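Toscombe Study Finds Robot Wrist Cameras Are a Weak Witness to Their Own Work

Mar 5, 2020
By Munther Geagea, Toscombe

A robot that makes coffee on video is easy to find. A good account of how often it gets the job done is harder to find, and a new study from Toscombe suggests that one popular way of keeping score deserves less trust than it gets.

The study looked at automatic grading, in which software reads the pictures from a robot's cameras and decides whether each attempt worked. Labs like it for an obvious reason. People are slow and expensive, and they get bored. Several groups now grade from the wrist camera alone, on the theory that the camera nearest the gripper sees the most. Toscombe used that theory itself until January.

The test was a kitchen chore. A robot arm handled cups and mugs between a two-tier turntable and a single-serve coffee maker. The research team recorded 100 attempts, then pulled 1,953 stills from the wrist camera and gave them to the grading software. Three people graded the same attempts from full recordings, including the view from a fixed camera beside the table. They worked separately and did not see the software's scores.

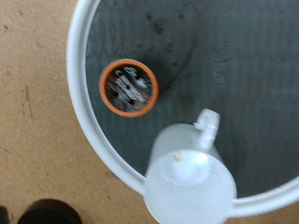
A coffee pod and a white plastic cup at the turntable tray, from the wrist camera. Motion blur makes the lettering on the pod lid unreadable.

The software and the people disagreed often enough that Toscombe has withdrawn the wrist-only scores it circulated inside the lab in January. Most of the disagreements ran in the same direction. The software called an attempt a success and the people did not.

That direction matters. A grader that makes mistakes both ways adds noise, and a lab can deal with noise by running more attempts. A grader that leans toward "yes" makes every robot look better than it is, and running 1,000 attempts in place of 100 would only make the wrong number look more solid.

The team's first guess was that the software had been badly trained. The guess did not hold up well. Swapping in a second grader, built by a different part of the lab on different data, moved some of the mistakes to other attempts and left the lean in place. What the two graders had in common was the view they were given.

From beside the table, the things a grader needs to know are mostly plain. The gripper has the mug by the handle or it doesn't. The mug is clear of the tray or it is resting there.

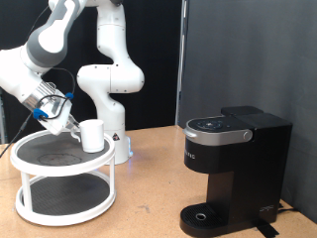
The same questions are much harder to answer from the wrist, where the camera moves whenever the arm does. Pale cups against pale plastic were a steady source of trouble. So were bright reflections, which the software sometimes took for the lip of a cup. When the view showed very little, the software rarely said so. It filled in the answer that would usually be right at that point in the chore, and in a set of attempts that mostly go well, the usual answer is a flattering one.

This is an awkward finding for Toscombe, which has spent a good deal of effort on wrist cameras. It is also a limited one. The study used one arm, one table and one coffee maker. It says nothing about robots that sort parcels or fold towels, and readers should be wary of anyone who says it does, including anyone from this lab.

To deal with the problem, the team tried a method it calls Zivine. The idea is plain and the team makes no claim that it is clever. Before any still goes to the grader, Zivine rates how much usable detail is in it. Stills that fall below the line are set aside, and the grader is never shown them. If too few stills are left near the moment that decides the attempt, the attempt is marked "can't tell" and sent to a person.

Some of the stills set aside have gripper fingers at the top, a smear of light on a pale surface and little else that could be used to settle a question about a cup. Under the old setup, stills of that kind were scored with the same stated confidence as sharp ones.
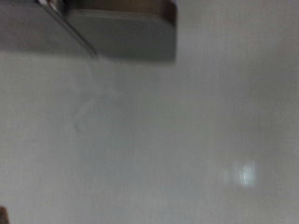
What Zivine does and doesn't fix

With Zivine in place, the software's remaining scores agreed with the human graders more closely. Toscombe is not putting a headline percentage on that result. The line between a usable still and an unusable one was chosen after the team had looked at the same 100 attempts, and a figure from that kind of test tends to shrink when someone else repeats it.

There is a cost, too. The attempts marked "can't tell" are not a random sample. They bunch up around fast motion and around crowded trays, and those are the parts of the chore where the robot is most likely to go wrong. A lab that used Zivine and quietly dropped the "can't tell" pile would end up with a rosier score than it started with. The method is only worth having if a person looks at that pile and the size of it is reported with the result.

Two outside readers' groups, at Mahasneh and Zirnham, were sent a draft. Mahasneh asked whether slowing the arm would do as much good as the filter. It might. The team has not tested it, and a slower arm would be a different robot for most purposes. Zirnham asked why the lab did not simply grade from the fixed camera. For this table, that is a fair suggestion, and it is now what the lab does. The fixed view has its own blind spots - the arm's wrist and the mug it is holding can hide whatever is behind them - but the graders found it much easier to say when they were unsure.
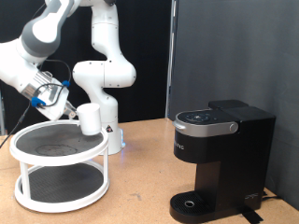
Raed Mansour
Head of Evaluation, Toscombe

"I would like fewer videos and more score sheets," Mansour said. "When I see a success rate now, my first question is who decided, and what they were looking at. We couldn't give a good answer for our own numbers in January, so we took them back."

Mansour said he does not regard Zivine as a finished tool. "It catches the worst stills. It does not know what a mug is, and it can't tell you whether the coffee maker was ever in view. Please don't treat it as a seal of approval."

The next round will be larger. Toscombe plans 1,000 attempts, with the usable-still line fixed in writing before the first one is run and the human graders working from recordings they have not seen before. Attempts that stop early will be counted. The "can't tell" pile will be published alongside the scores, whatever size it is.

The stills, the human scores and the software scores from the first 100 attempts are available to other labs on written request to Munther Geagea at Toscombe. Requests should say how the material will be graded and by whom.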